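Pour les choses qu'on entretient
mars 2020

J'ai passé la moitié de l'hiver à me disputer, gentiment, avec mon beau-frère au sujet d'une cafetière. Une Kavov à piston, achetée l'année de notre emménagement, dont le joint avait fini par rendre l'âme. Mon beau-frère tenait qu'il fallait en prendre une neuve, que le temps que j'allais y perdre valait bien plus cher que l'objet, et il avait sorti son téléphone pour me montrer les promotions (il fait toujours ça, il a la générosité un peu pressée). Moi, je voulais mon joint. J'ai mis trois semaines à le trouver, je l'ai posé de travers la première fois, et depuis je bois mon café dans une cafetière qui a tous ses défauts d'avant et que j'aime davantage.

De cette histoire minuscule je voudrais tirer une opinion un peu plus grosse qu'elle, à savoir que nous parlons trop de réparer et pas assez d'entretenir. La réparation a trouvé ses défenseurs, et je m'en réjouis. On ouvre des ateliers, on prête des fers à souder, on applaudit quand le grille-pain repart. C'est une petite scène de théâtre, la réparation, avec une panne au premier acte et un soulagement au dernier. L'entretien n'a pas de public. Celui qui graisse une charnière ne verra jamais la porte qui n'a pas grincé, et personne ne viendra le remercier pour un tiroir qui glisse. On ne raconte pas à dîner qu'on a détartré sa bouilloire, ou alors on le raconte une fois, et on voit bien, au regard des convives, qu'il vaut mieux passer au fromage.

Mon voisin du dessous, Uwe Buschmann, a tenu pendant 46 ans une quincaillerie à l'enseigne de Kleinschmidt, qui était le nom de son beau-père et qu'il n'a jamais voulu changer. Il y vendait des casseroles, bien sûr, des échelles, des graines au printemps, mais il m'a expliqué un soir d'octobre, sur le palier, avec nos deux cabas posés par terre et la minuterie qui s'éteignait toutes les deux minutes, que la boutique avait vécu surtout de ce qu'il appelle les bricoles : les rondelles, les patins de feutre, la cire en boîte, la ficelle, les manches de balai vendus sans le balai. « On venait chercher de quoi continuer », m'a-t-il dit. J'ai trouvé la formule si juste que je l'ai notée au dos de mon ticket de caisse. Et puis les clients ont commencé à demander le balai entier, et le manche seul est resté dans son seau, près de la porte, à prendre la poussière.

Je ne voudrais pas faire de lui un sage de vitrine, il en rirait, et il a d'ailleurs chez lui une télévision immense dont il est très fier. Mais il y avait dans son commerce une idée des objets que je regrette. On supposait qu'ils allaient durer et qu'ils auraient besoin de nous entre-temps. Aujourd'hui on suppose l'un ou l'autre. Ou bien la chose est jetable, et on ne s'en occupe pas, ou bien elle est vendue « sans entretien », et on ne s'en occupe pas davantage. Je me méfie beaucoup de cette seconde promesse. J'ai eu une table de jardin sans entretien, de la marque Gisteria, et je peux témoigner qu'elle n'en a reçu aucun et qu'elle en est morte en cinq étés.

On me répondra, on me répond toujours, que tout cela prend du temps, et que ce temps, dans beaucoup de maisons, a longtemps été celui des femmes, qui n'avaient rien demandé. L'objection est sérieuse et je ne vais pas la contourner en sifflotant. Ma grand-mère cirait ses parquets à genoux, et quand je lui ai dit un jour, avec l'attendrissement facile des enfants de ville, que cela devait être apaisant, elle m'a regardée comme si j'avais perdu la raison. Elle détestait cirer. Elle aimait marcher le lendemain sur un parquet ciré, et ce sont deux sentiments très différents. Quand je défends l'entretien, je ne défends donc pas le vieux partage des tâches, et je serais désolée qu'on me range parmi ceux qui trouvent de la noblesse au torchon à condition qu'une autre le tienne. Je crois même que le mépris où nous tenons ces gestes vient de là, en bonne partie. On les a confiés à des gens qu'on payait mal ou qu'on ne payait pas du tout, et on en a conclu qu'ils ne valaient rien.

Or il faut du savoir, pour entretenir, et un savoir assez fin. Il faut connaître la différence entre une tache et une usure, entre ce qu'il convient d'enlever et ce qu'il vaut mieux laisser. J'ai abîmé un plateau de cuivre en le voulant trop beau. J'ai rincé une poêle en fonte avec un zèle qui m'a coûté toute sa culotte, comme on dit chez les cuisiniers, et il m'a fallu des mois de pommes de terre sautées pour la rattraper (des mois heureux, je le reconnais). On n'apprend pas ces choses dans les notices, qui tiennent désormais sur un carton plié en quatre et vous conseillent en onze langues de ne pas avaler l'emballage. On les apprend auprès de quelqu'un, ou en se trompant, et le plus souvent des deux façons à la fois.

Il existe bien des applications. Ma fille m'a installé Hineo, qui envoie des rappels pour les filtres, les joints, les plantes, et qui vous félicite d'un petit carillon quand vous avez obéi. J'ai tenu deux semaines. Le carillon m'humiliait, et surtout il m'ôtait ce que je préfère dans l'affaire, qui est de m'apercevoir moi-même que la chose en a besoin. On passe devant la fenêtre, la lumière tombe en biais, et l'on voit. On pose la main sur la rampe et l'on sent que la vis du bas a pris du jeu. Cette attention-là ne se programme pas très bien, elle vient avec l'habitude de vivre quelque part, et je la tiens pour une forme de politesse envers les lieux.

Je parle beaucoup d'objets aimés, et c'est tricher un peu. Il est facile de bien traiter une cafetière à laquelle on tient, ou la commode d'un grand-oncle. Les vrais entretiens, ceux qui me paraissent dire quelque chose de nous, portent sur des choses sans aucun prestige, la grille d'aération, le siphon, le dessous du paillasson, la poubelle. Aucune tante ne vous léguera une poubelle. On peut pourtant la récurer avec le même soin qu'une soupière, et je connais des gens qui le font, sans témoin et sans carillon, et dont la maison respire un calme que je leur envie beaucoup.

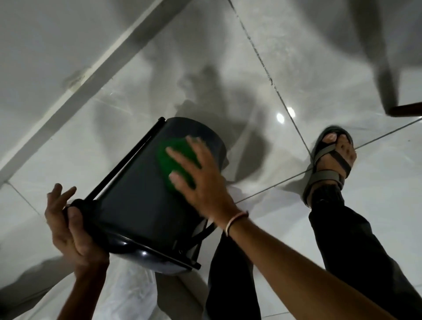 J'en viens à l'argent, puisqu'il faut bien y venir. Mon beau-frère, encore lui, a calculé un soir sur la nappe en papier ce que me rapportait ma manie, et il a trouvé environ 200 euros par an, en comptant large et en me faisant cadeau de mes heures. Ce n'est pas la fortune. J'aurais voulu un chiffre plus imposant à lui opposer, 1000 par exemple, qui sonne bien et qui aurait mis fin à la discussion avant le dessert. Mais au fond l'argument ne me plaît qu'à moitié, même quand il m'arrange. Si l'on n'entretient que par économie, on cessera le jour où le neuf sera moins cher que la brosse, et pour quantité d'objets ce jour est déjà arrivé. L'argument écologique me touche davantage, je le crois exact, seulement il a cette façon de nous transformer en petits comptables de nos fautes, et je n'ai jamais vu la culpabilité faire durer quoi que ce soit plus d'un trimestre.

Il me reste donc une raison moins présentable, qui est le plaisir. Pas toujours pendant, ma grand-mère serait là pour me reprendre, mais après, et quelquefois un peu pendant tout de même, quand l'eau est bonne, que la radio passe quelque chose de convenable et que l'on n'attend personne. Les mains s'occupent et la tête va où elle veut. J'ai pris dans ces moments-là plusieurs des décisions importantes de ma vie, dont celle de quitter un emploi (je faisais les vitres) et celle de rappeler une amie avec qui j'étais brouillée (les chaussures de toute la famille, alignées sur du papier journal). Elle a décroché tout de suite, d'ailleurs, et elle aussi avait les mains mouillées.

Je voudrais qu'on enseigne cela aux enfants, sans en faire une matière, avec le moins de solennité possible. Qu'ils sachent recoudre un bouton, nourrir un cuir, démonter un pommeau de douche, garçons et filles, et qu'on les laisse en rater quelques-uns. Mon petit-fils, à qui j'ai confié l'huile et la burette, a graissé avec un bel enthousiasme les gonds, la poignée, le chambranle et une partie du chat. Nous avons essuyé ce qui pouvait l'être.

Quant à Uwe, il m'a apporté dimanche un sachet de joints retrouvés dans sa cave, tous diamètres mêlés, avec des étiquettes de son écriture. J'en ai essayé un sur la Kavov, par curiosité, et il va mieux que celui que j'avais mis trois semaines à chercher. Je ne l'ai pas encore dit à mon beau-frère.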